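**Is the Gruvel two-arm kit good enough for packing bags, or should I wait?**

posted by quiltedfern, 19/12/2024

Hello all, and thank you in advance for reading, as I do tend to go on. I help run a small produce share out of our church kitchen, and we pack canvas bags for families who can't make it in. My nephew has talked me halfway into the Gruvel two-arm tabletop kit, the one with a gripper on each side and the little wrist cameras. The price on the Cliltus store is $500 if you build it yourself, and the "ready to run" version costs quite a bit more.

What I want it to do sounds simple when I say it out loud. One hand holds the bag open at the hem, and the other goes in with the fruit, or comes out with it when we've put the wrong thing in. I can do this half asleep, but my thumbs aren't what they were, and by the end of a packing morning I'm dropping things.

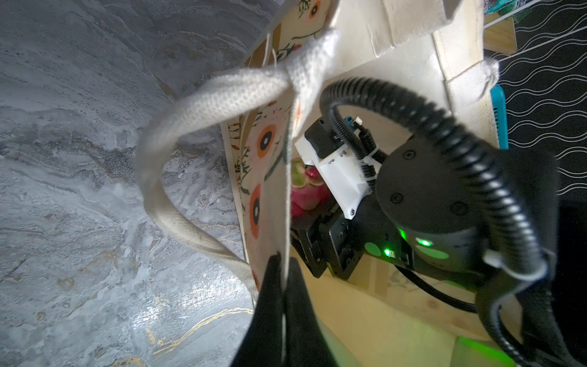

My worry is the cloth. Every demo I've watched uses stiff boxes or plastic bins, and a canvas tote does not behave like a bin at all. It slumps, the straps flop about, and ours have knotted handles that I'm sure would catch on something. I'm also a bit nervous about soft fruit, and about all that hose and cable running along the arm so close to the straps. Has anyone used the kit with real fabric bags? And is the Renemden support plan worth paying for, or do you just end up reading the forum anyway?

---

**oldtoolbench**

Welcome! I've had the same kit since June and I'm fond of it, so take this with a pinch of salt, but I think you'd be happy as long as you go in with some patience.

Fabric is the hard part, you're right about that. What worked for me was letting the left hand pinch the hem and then do nothing else. Don't ask it to lift the bag or shake it open. Open the bag yourself, set it down, let the fingers close on the edge, and then work with the other arm. When I tried to have the left hand open the bag from flat, I got it maybe once in a whole evening, and I said a few words I won't repeat on a church lady's thread.

For training I used the Testa software that comes with the kit. The booklet tells you to record 400 runs of a task before you train, and I grumbled at that, but I tried stopping early and the arm just hovered over the bag like it had forgotten what it came for. With all 400 it reaches in properly. Mix up the bags as you go — plain ones, printed ones, straps to the left, straps to the right — or it will only like the bag it learned on. Change the lighting a little too, especially if your counter is shiny. Mine is, and glare gave me more grief than the cloth did.

On the straps, I lay them out flat on the counter, away from the arm that reaches in. Check your cable ties before each session as well. A loose loop of hose will find a handle sooner or later, and then you're stopping everything to untangle it.

Fruit has been fine for me at a low grip setting. Oranges, apples, and anything with a firm skin go in without a mark. I wouldn't hand it a ripe peach yet. And please do the self-build with your nephew, it's a lovely couple of weekends.

---

**marlowe_b**

get the assembled one. I built mine and had 32 screws left over

---

**sunporch_tinkerer**

I'll just add a word on the support plan, as the others skipped it. I paid for Renemden for the first 2 months and then let it lapse. They were very kind on the phone and walked me through setting up the wrist cameras, which I had plugged in the wrong way around (left showing as right, and me wondering why everything was backwards!). After that I hardly called. If your nephew is handy you could skip it, but if he lives far away I'd take it to start with, just for the company.

One more thing to think about is speed. It's slow. I love mine dearly, and I can still pack three bags while it's thinking over the first one. If you have a line of families waiting at the door, it won't keep up, and I'd hate for you to spend the money expecting that. But for packing ahead the evening before, with a cup of tea and someone sitting by to hit the stop button, I think it could save your thumbs a good deal. Cliltus took mine back for an exchange when one finger came loose, and they didn't fuss over the box being open, so keep your receipt and try it on your own totes in the first week.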